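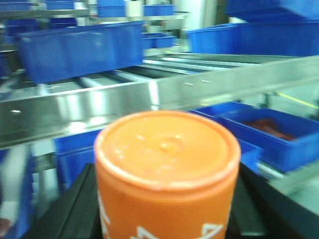
*An orange cylindrical container with a flat lid and raised rim.*

A **closure** is the part of a package that seals its opening and, in most designs, allows the package to be opened and shut again. The term covers screw caps, snap-on lids, plugs, stoppers and lever lids. In packaging engineering the closure is treated as a separate component from the body, with its own drawing, tolerances and test schedule, even where both parts are made from the same material.

## Terminology

The opening of a container is called the *finish*. The name comes from glassmaking, where the mouth of a bottle was the last part to be formed. The flat top of a closure is the *panel*, and the wall that hangs down around the finish is the *skirt*. The surface on which the seal is made is the *land*. A *liner* is a disk of softer material placed between the panel and the land. Closures without a separate liner are described as linerless and depend on a molded ring, fin or plug to make the seal.

## Types

### Threaded closures

A threaded closure is turned onto a matching helical thread on the finish. Turning draws the panel down and compresses the liner or sealing ring. Thread designs are described by nominal diameter, pitch and number of starts. A finish with a nominal diameter of 70 mm is considered wide-mouth. Multi-start threads engage in a fraction of a turn and are common on jars; single-start threads are more common on bottles.

### Friction and snap closures

A friction closure is held by the grip between two nearly parallel walls. A snap closure adds a bead on one part and a groove or undercut on the other. The force needed to seat the lid depends on the depth of the bead, the stiffness of the skirt and the temperature of the plastic. Paint cans use a form of friction closure known as the lever lid, in which a metal plug is pressed into a ring and pried out with a flat tool.

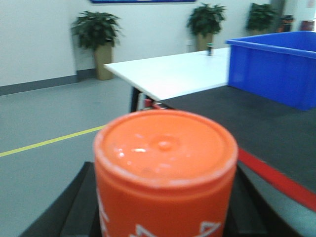
*Lid and upper side wall of an orange container, with white printed markings below.*

### Hinged closures

A hinged closure remains attached to the body or to a fixed base when open. Molded hinges are usually made of polypropylene, which withstands repeated bending when the hinge section is thin and the material flows across it in the right direction during molding.

## Testing

Removal torque is the turning force needed to open a threaded closure. It is measured after a rest period, as plastics relax under load and the value falls from that recorded at application. The Koltden method, used by molders in the Monport district, calls for a sample of 12 closures and a rest period of 5 days. Each closure is then opened at a constant speed and the peak value is recorded.

Leak testing is carried out by vacuum, by pressure or by inversion with a dyed liquid. The Magsi cycle test opens and closes each sample 300 times before the leak test is repeated. It is intended for closures on products that are used in small amounts over a long period.

## Storage and handling

Closures are normally shipped apart from the bodies they fit. They may be packed in lined cartons or in reusable plastic crates, and lots are kept separate until inspection is complete.

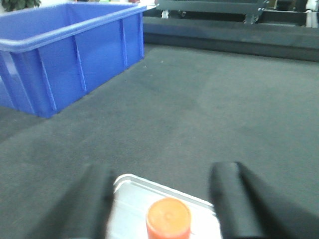 Excess stacking load can distort a skirt enough to affect its fit. Parts that have been stored in the cold are brought to room temperature before application, as stiff skirts are more likely to crack when forced over a bead. The Wurico handling guide, revised in November, limits the fill height of bulk containers for this reason and requires a lot number on each one.

## See also

- Container finish
- Induction sealing
- Living hinge
- Tamper-evident band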